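# Why does squishy stuff spring back?

I have a confession. I can't walk past a cushion without poking it. Sofas, sponges, bread rolls in the store (sorry, bread rolls) – I press my finger in, let go, and watch the dent disappear. And every single time I think, how does it DO that?

So I went and found out, and now I get to tell you.

## It's mostly holes

Go and get a kitchen sponge, a clean one if you can. Look at it really closely. It's full of tiny holes, right? Some are so small you have to squint. All those holes have air in them, and the sponge part is only the thin walls in between. If you could take away the air and squash what's left into a lump, you'd have a surprisingly small lump!

Foam is the same kind of thing. Somebody takes a runny mixture that will turn into a soft plastic, fills it with bubbles, and lets it set while the bubbles are still inside. It's a bit like a cake rising in the oven. The bubbles make the holes, and the mixture makes the walls.

There are two kinds of foam, and they feel very different in your hand:

- **Open foam** has bubbles that join up, so air can wander from one to the next. Sponges and sofa cushions are like this. They're soft and they soak up water.
- **Closed foam** has bubbles that are all shut in, each one its own tiny room. Swimming noodles are like this. Water can't get in, so they float.

## What happens when you squeeze

Press your thumb into an open sponge. The walls between the holes are bendy, so they fold over, and the air gets pushed out. If you hold it near your cheek while you squeeze you might feel a little puff. (I did this for ages. My tea went cold.)

Now let go. The walls want to go back to the shape they were made in, so they straighten up again, and air rushes back in to fill the spaces. Scientists have a word for stuff that goes back to its own shape. They call it **elastic**. Rubber bands are elastic too, they just do it by stretching.

Modeling clay isn't elastic. Poke it and the hole stays there. Clay hasn't got bendy little walls to pull it straight again, so it simply stays how you left it.

And plush toys? Most of them are stuffed with fluff, which is masses of thin, curly fibers all tangled together. Each curl acts like a weak little spring. One curl couldn't hold up a crumb, but pack in a whole tummy full and you've got something you can use as a pillow.

## Try it: the slow squish test

You'll need 3 squishy things from home (ask first!), a heavy book, and a ruler.

1. Stand the ruler next to your first squishy thing and write down how tall it is.
2. Put the book on top and count slowly to 300. Yes, all the way. Sing if you get bored.
3. Take the book off and measure again straight away.
4. Wait 2 minutes, then measure one last time.

Do the same for the others. Which one got back to its full height? Did any of them stay a bit flat? I tried a sponge, a rolled-up sock and a marshmallow, and I can report that the marshmallow did not do well.

Old cushions get flat in the middle for the same reason. If the walls get bent over and over, some of them tear or stay folded, and then there's less to push back. My favorite chair has a dip exactly the shape of me.

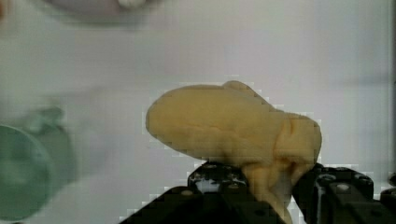
*Urkanen, September*

Look at the deep crease running slantways across this soft yellow thing. Creases are one of my favorite clues. When you bend something squishy, the material on the inside of the bend gets crowded together, and it has to go somewhere, so it tucks into a fold. You can make one yourself by bending a sponge in half and peeking at the inside edge.

The yellow surface isn't shiny, either. A surface with lots of little pits and bumps in it sends light off in all directions, so it looks dull and soft. A smooth balloon sends more of the light off together, and that gives you a bright shiny spot. Try it with a sponge and a balloon next to a window – it's easy to spot once you know!

If you do the slow squish test, draw a chart of your results and stick it on the fridge. And if you find anything squishier than a marshmallow, I'd love to know what it is.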